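Weddings > Tips for the Home

Storing table linen after the reception

May 11, 2021 — by Marlene Magalhães

If you bought your tablecloths instead of hiring them, sort them out the morning after. Shake the crumbs off outside and check each cloth for candle wax. Scrape wax off with a butter knife once it has gone hard. 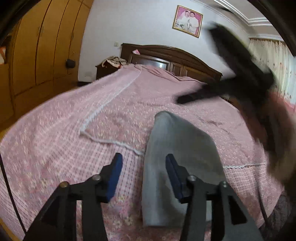

Red wine needs cold water first, then a soak overnight. Don't put a stained cloth in the dryer — heat sets the colour. We washed 15 cloths after our September wedding and hung them on the line instead.
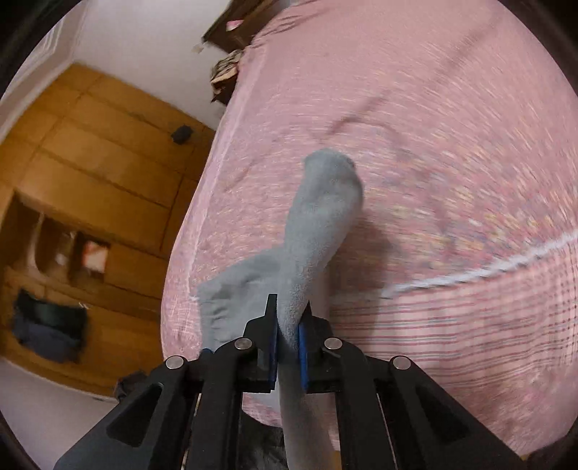

Iron on the wrong side while still a bit damp. Roll the cloths around cardboard tubes and cover them with an old cotton sheet. Plastic bags trap moisture and can turn white linen yellow.

Contact us | © Flumaver | Back to top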